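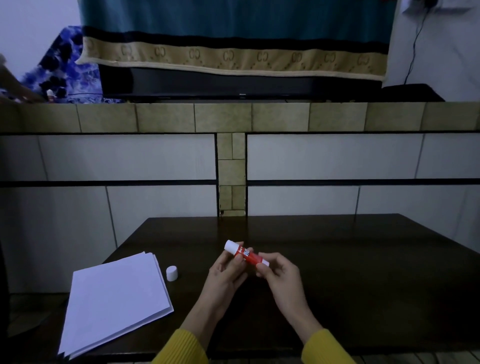 Should a small warehouse label its floor as carefully as its shelves?
A floor deserves the same care, and I'd go further: do the floor first.

I've been in love with floor marking ever since I walked into the old Tratlow building one May and saw what Salamatu Ugwu had done with paint and tape. Every staging lane had a number you could read from the seat of a lift truck. The shelves were nothing special (they still had three generations of stickers on them!), but you always knew where a pallet was supposed to wait, and for which truck.

Most of the money in our trade goes up the uprights. We buy better labels, better scanners, better beams. Meanwhile the dock area, where every single load spends part of its life, gets a yellow line from 2000 and a shrug. I think that's a terrible bargain. A pallet in the wrong slot is at least in a slot. A pallet parked in the middle of an unmarked floor belongs to whoever trips over it first.

Prakash Rao ran receiving at Zemalton when they had 152 rack positions and 12 staging lanes, and he argued with me over this for years. His view was that paint wears off and tape peels, so why bother? Fair enough, they do. But repainting a lane is an evening's work for two people, and you get to fix whatever you laid out badly the first time. I love that part. Lane 7 always turns out too narrow, and now you get to make it wider.

If you're starting, spend a morning at the dock with a piece of chalk before you order anything. Watch where drivers set loads down when they're in a hurry. Draw those spots, live with the chalk for a couple of weeks, and only then paint. Use big numerals, facing the direction people drive. Keep the walkways a different color from the lanes, and please, leave room to turn around at the end!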